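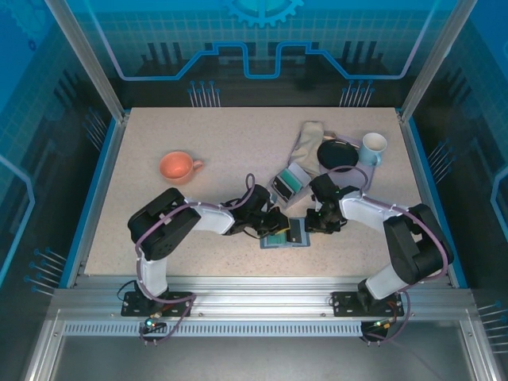 Category: Water & Leak Monitors > Readings look wrong
Last updated: Friday, 4:10 p.m.

Ticket 1692 is mine, and I'm reopening it. The reply I got said the issue was "consistent with household usage" and the ticket was closed before I'd had a chance to read it. I don't agree that it's resolved.

The short version for whoever picks this up: I have a Trellero leak monitor clamped on the main line of a one-bathroom house in Bumcombe. For most of the summer it agreed with the Troncoso Water bill closely enough that I stopped checking. In October it started claiming I use 800 gallons overnight. The bill shows nothing like that. Neither does my yard, which is bone dry.

What I've tried so far:

Restarted the monitor from the app. No change.

Restarted it by pulling the plug, because the app restart looked to me like it only restarted the app. The number dropped to zero, sat there until bedtime, and by morning it was back up.

Put food coloring in the toilet tank, as your help page suggests. The bowl stayed clear. I did it again the next night in case I had been impatient. Clear again.

Shut the valve on the street side and watched the dial on the city meter. The little red triangle did not move. Your app, meanwhile, told me I had water running. I'd like someone to explain how a pipe with the valve shut has water running in it. 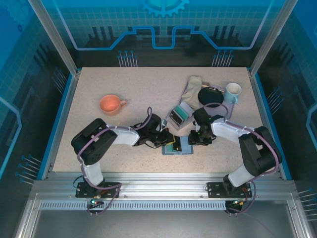
Can the monitor pick up flow that isn't there?

It reads vibration through the pipe wall, so a pump or compressor touching the same pipe can register as flow.

That came from your own setup guide, near the back. I'm quoting it because the first agent told me interference was "very rare" and asked whether I had a teenager. I don't have a teenager. What I do have is a dehumidifier that went into the basement at the end of September, on a shelf screwed to the same joist as the pipe. I only thought of it after reading that page, and I'm still not convinced it's the whole story.

So I ran it the boring way. Night one, dehumidifier off, 5 gallons logged. Night two, dehumidifier on, back to the silly number. 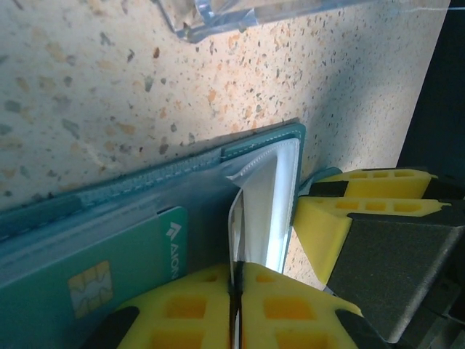 Night three, off again, and I expected another low reading to settle it. It logged 100 gallons. Lower than 800, sure, but still a lot of water for a house where everybody was asleep. Either something else is shaking that pipe or the sensor drifts, and the second agent would not discuss drift at all. I was offered a discount on the Noseck mounting kit. I don't see why I should buy a bracket to fix a number your device made up. 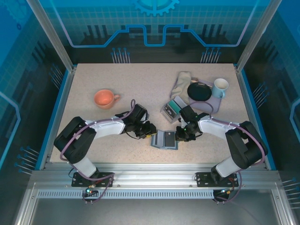 bumcombe_basement

Adding to my own ticket after the callback. The agent had me loosen the clamp, rotate it a quarter turn and tighten it again, then run a calibration with every tap closed. It passed, for whatever that's worth. It also passed in the spring.

I've moved the dehumidifier to the floor on a rubber mat. Please leave this open until I've had a full week of readings, and please don't send me the toilet tank article again.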